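Applying to Madside

13/12/2018

I have spent most of the autumn trying to become a student again at the age of thirty-four, and I would like it recorded that the easiest part was the degree-level Polish. Everything else involved a portal.

The plan was simple when I made it in September. I would apply for a one-year master's in translation at Madside, hear back before the clocks changed, and spend the winter being smug about it. Madside has a good department, it's cheaper than Olden, and you can see the sea from the library if you stand on the radiator. I visited once and did stand on the radiator.

The first thing they want is your transcript. Mine lives at Olden, where I did my first degree, and where records from before a certain year are kept in what the website calls the legacy archive. I pictured vellum. To get at it you need your old student number, which I found on the back of a library fine, and a log-in, which is sent to your student email address, which they closed eleven years ago. I rang. A pleasant man told me the form for changing my email address could be found by logging in.

We got there in the end. The transcript cost nine pounds and arrived in a cardboard envelope marked DO NOT BEND, bent.

Then there were the references. They want two, both academic, and both from people who have taught you "recently". My most recent academic contact was an evening class in bookbinding, and I left that after four weeks. So I wrote to Halina Szulc, who supervised my dissertation and who I assumed had forgotten me completely. She wrote back within the hour to say that of course she remembered, I was the one who had kept misspelling Hurkach. (It was the surname of the narrator in the novel I was writing about. I misspelt it for thirty pages, consistently, which I still feel should count for something.) She said she would be glad to write a reference, and she did, and I have no idea what's in it.

The second was harder. Teodor Olszewski taught me for one term, retired to the hills, and doesn't use email on principle. I sent him a letter. He sent me back a much better letter, four sides, mostly on the decline of the subordinate clause, with a line at the bottom saying yes. The portal doesn't accept letters. It accepts a tick from the referee, in a box, on a page that expires. His daughter drove over with a laptop and I gather there were words.

And the personal statement! The limit is 600 words, which sounds generous until you have to explain your whole adult life in it, and then sounds generous again when you realise how little of it has to do with translation. My first draft came to 481 and had the word "passionate" in it twice. I took both out and felt a great deal better. The second draft was all about my grandmother. The third was about why I wanted to do the course, a subject I had been avoiding, and that's the one I sent.

For anyone who wants to know why I wanted to do the course: I have been translating instruction leaflets for a firm called Baran for six years. They make kitchen scales. I can say "place on a flat, even surface" in three languages and have started to say it at parties. I would like to translate something with a person in it before I'm forty.

Money is the bit I keep putting at the bottom of lists. There's a loan, which covers the fees and a sort of theoretical cheese allowance. There's also a bursary for "returning learners", and I spent an entire Sunday-ish sort of afternoon working out whether I am one. You have to have been out of education for five years, fine, and you have to not hold a qualification at the level you're applying for, also fine, and then you have to show "evidence of a break". I have sent them my payslips. I can't think of anything that looks more like a break in learning than my payslips.

When I finally pressed submit, the screen told me that I was applicant number 269 and that I should not contact the department. I don't know if 269 is a lot. It might be the number for the whole university, or since records began. I have looked at it from several angles and decided it's a friendly sort of number, odd but not aggressively so.

That was a month ago. Since then I have had one message from the portal, with the subject line "Important update to your application", telling me that the portal would be down overnight for maintenance. I read it standing up in the supermarket. I had to put the eggs down.

So, that's where things are. Halina says departments never reply before Christmas and to stop checking. I have stopped checking at work. I've bought a proper dictionary, second-hand, with somebody's very cross notes in the margins up to the letter D, and I am reading a chapter of something in Polish every night before bed and looking up more than I'd like. If they say no I'll try Olden for the year after, as they already have my transcript. Although I expect I'd have to log in.
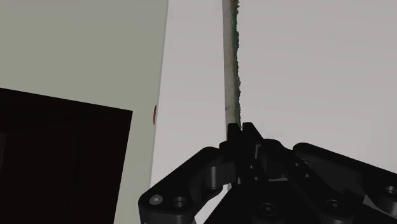

Gripper and strip, computer-rendered.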